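Home Tips Kitchen Workshop Contact
Search this site Go

Setting up a practice kitchen for a robot arm: our house rules

January 2019

We've been running a small arm around a play kitchen in the Zornton workshop since July, and what a joy it is! Most of the good habits turn out to be plain kitchen ones, so borrow away.

Screw the kitchen down before anything else. A light plastic unit will creep when a door gets pulled, and then every saved position is wrong. We check the fixings every 8 sessions and again after any bump.

Keep the stop button within reach of whoever is standing nearest, and on the opposite side from the swinging doors. Test it at the start of each session, with the arm moving slowly (yes, every session!). 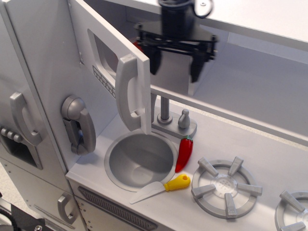 Cables deserve a proper look too. Leave enough slack for the wrist to turn fully both ways, then tie the rest back along the arm. Two soft ties are kinder than one tight one.

Toy food and toy cutlery only, please. Real blades stay in the drawer, and so does glass. Wash the toys in warm soapy water and leave them to dry for 24 hours, as damp plastic slips terribly.

Last one, and my favourite: keep a paper log. Date, task, what was on the worktop, anything odd. Ours is up to entry 1137 and I still love leafing back through it!

Recent tips
Labelling spare screws the Doseo way
Marinescu shelf brackets, refitted
Getting glue off a worktop
Dosteneck drawer runners: cleaning and oiling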